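# Loster tasting notes

Filed under: Food & Drink | Wine | Reviews and ratings

A set of 300 short wine reviews written by members of a tasting group, with a score for each one and a few columns about the bottle.

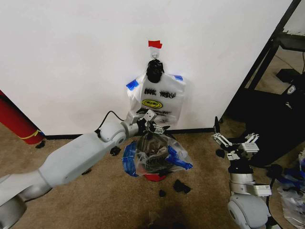
The reviews started out on paper score sheets. Mwajuma Kariuki typed them up over one winter and Atieno Tanui checked the typing against the sheets. Spelling was left as the taster wrote it, apart from grape names, which were made consistent so they can be searched. "Shiraz" and "Syrah" are both in there as "shiraz".

## Files

- `notes.csv`: one row per review
- `bottles.csv`: one row per wine, 228 rows
- `tasters.csv`: initials and the month each person joined, 16 rows
- `CHANGES.txt`: corrections made after the first upload

Everything is UTF-8 with commas between fields. Notes that contain a comma are in double quotes. If you open the file in a spreadsheet, check that the vintage column hasn't been turned into dates.

## Columns in notes.csv

| Column | What it holds |
|---|---|
| `note_id` | whole number, never reused |
| `bottle_id` | matches `bottles.csv` |
| `taster` | initials |
| `score` | 1 to 5 in half steps |
| `blind` | y or n |
| `price_known` | y or n, whether the taster had been told the price |
| `note` | the review as written |

`bottles.csv` has the bottle number, producer, grape, vintage, colour, closure (cork or screw cap) and the price paid in dollars. Non-vintage wines have `NV` in the vintage column. An empty price means the bottle was a gift.

## How the scoring worked

Tasters poured their own glass and wrote a note before any talking. A 3 is a wine you would finish but not go looking for. A 4 is one you would buy again at the price. Fives are rare and two tasters never gave one.

When somebody couldn't choose between two scores we asked them to pick the lower one. This rule only came in with note 40. Before that people did what they liked, and a few wrote things like "3.5 or 4" on the sheet. Those are entered as the higher number with the original wording kept in `note`.

If a person tasted the same wine twice, both notes are in the file. The later one does not replace the earlier one. Some people changed their minds a fair bit, mostly downwards and mostly on the sweeter whites.

## Known problems

- Most of the reds are shiraz or cabernet. There is very little pinot noir, so don't draw much from those rows.
- Prices are what was paid at the till, including specials. The same wine can cost a good deal more elsewhere.
- The Varma rosé was entered under two bottle numbers. This was fixed in August. If you have an older copy, download it again.
- Corked bottles were left out if the group agreed on the fault. Where they didn't agree, the wine stayed in, with its low scores.
- The `blind` column is a guess for the first few evenings. Nobody wrote it on the sheets, so Atieno filled it in from memory.
- Skama is listed as the producer for two wines that it may only have bottled. The labels weren't clear and we haven't chased it up.

## What it has been used for

Atieno used the notes to work out whether people score higher when they know the price. They do, by a small amount, and mainly on the cheaper bottles. A Westidico reader also used the text to practise sorting reviews by flavour word, which went well for citrus and poorly for anything described as earthy.

It is too small to rank wineries and it should not be used to set prices. All of the tasters are amateurs.

## Reuse

You can copy, change and share the files if you say where they came from. Please leave the initials as they are and don't try to match them to people.

Corrections go to Mwajuma. Include the `note_id` and what you think it should say. She does the updates on a Sunday, so allow a week or so for a reply.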